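**How should trousers be prepared for collection?**

Residents of Kultanholm are asked to empty all pockets and lay each pair flat before folding. Garments left in a bundle will be returned unpressed.

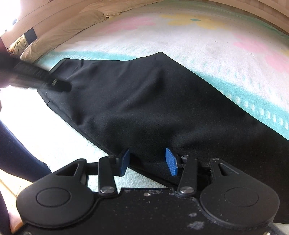
*Black trousers laid flat on a rug.*

**Is there a limit on the number of items?**

Each household may submit up to 20 garments per collection. Additional items are held until the following collection.

**Who should be contacted about a missing garment?**

Please write to Halyna Chornovol at the Linen Office within 2 days of delivery.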